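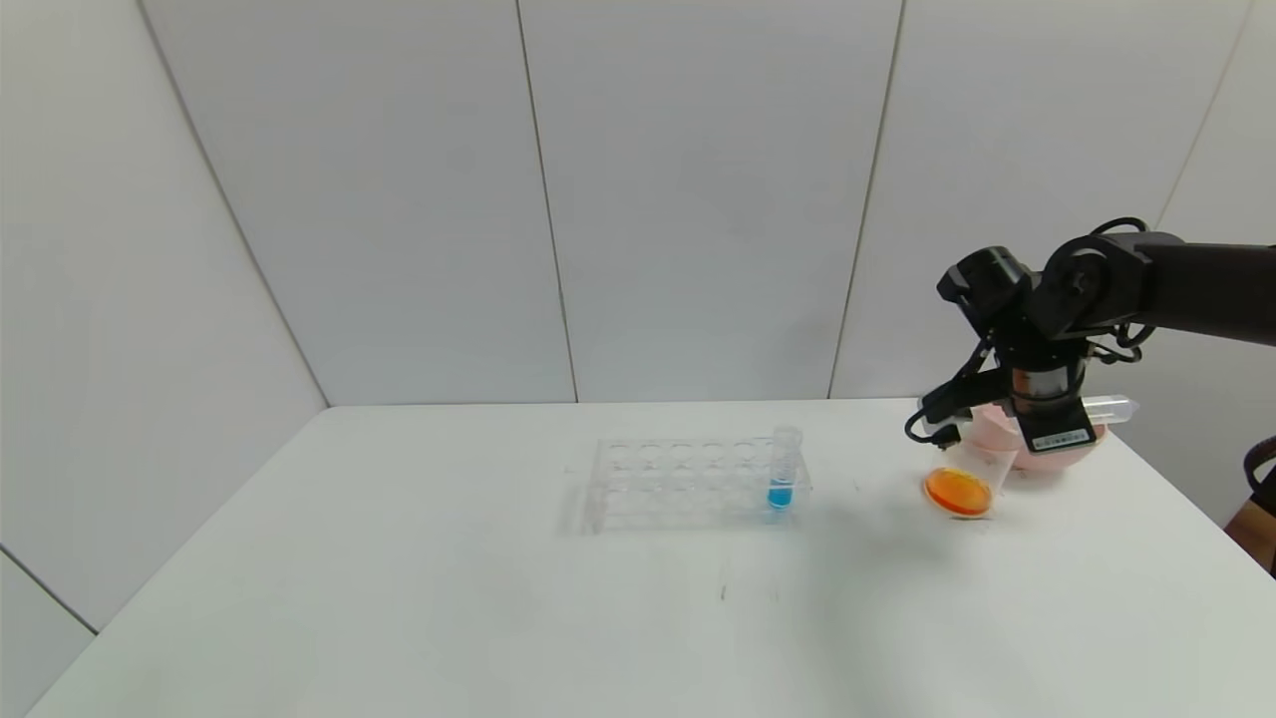 Why does the arm lose its zero every time it powers up?
Because the Trindov board forgets the home offset unless you save it twice. Once to the joint, once to the controller. The manual mentions the first.

Ticket 286 – Perkuteo arm, shared bench
Status: open, again
Opened: 2026-10-16

Symptom: after a cold start the wrist parks 3 degrees off and then behaves as if it had been told to.

Tried so far:
- Reseated the Ellent encoder plug. No change, apart from my mood.
- Swapped the power supply for the one off the Salehi build. Same 3 degrees, slightly louder fan.
- Rolled firmware back to 613. Offset now survives a restart but not a full power-off.
- Saved to joint, then to controller, waited 20 seconds, pulled the plug. Came back on zero.

Workaround: save twice, wait, then switch off. Please don't use the wall switch as a shortcut – that is how this ticket got reopened in February's log as well.

Still to do: find out whether the wait matters or whether I was just making tea.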